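Ticket: Shared calendar shows bookings three hours late
Product: Makris room booking, web version
Opened by: Szymon Wieczorek, Plollstead site
Status: Solved

Szymon Wieczorek
Hi all! First off, we love the new booking page, it has made life so much easier here. One snag though: anything I book for 9:00 a.m. turns up on the wall calendar at noon. Email confirmations have the right time. I've signed out and back in, cleared the browser cache and tried a second laptop. Same result every time.

Reece Dunmore (support)
Thanks Szymon, great detail! Could you open Settings, then Site, and tell me what it says under Time Zone? Also, does this happen with old bookings or only new ones?

Szymon Wieczorek
Time Zone is correct — I checked it against the Andport site and they match. Old bookings are fine. It started with the ones made after the May update, 16 of them so far.
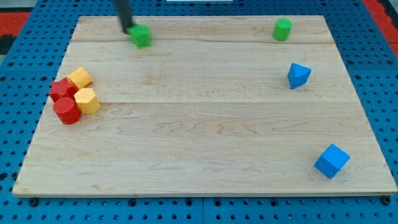
I also tried a repeat booking, every morning for a week, and the whole series moved by the same three hours. Deleting one and adding it again makes no difference.

Reece Dunmore (support)
That's a super useful clue! The update gave each wall calendar its own time zone setting, separate from the site. Please go to Displays, pick the calendar, and look for "Use site time". If it's off, switch it on, save, and restart the display.

Szymon Wieczorek
It was off! Switched it on, restarted, and all 16 jumped to the right time. So happy with this. Leszek at Fundham has 2 displays on the same version, so I'll pass it along.

Reece Dunmore (support)
Wonderful! I've asked for "Use site time" to be on by default in the next release. Closing this one — reply here if it comes back.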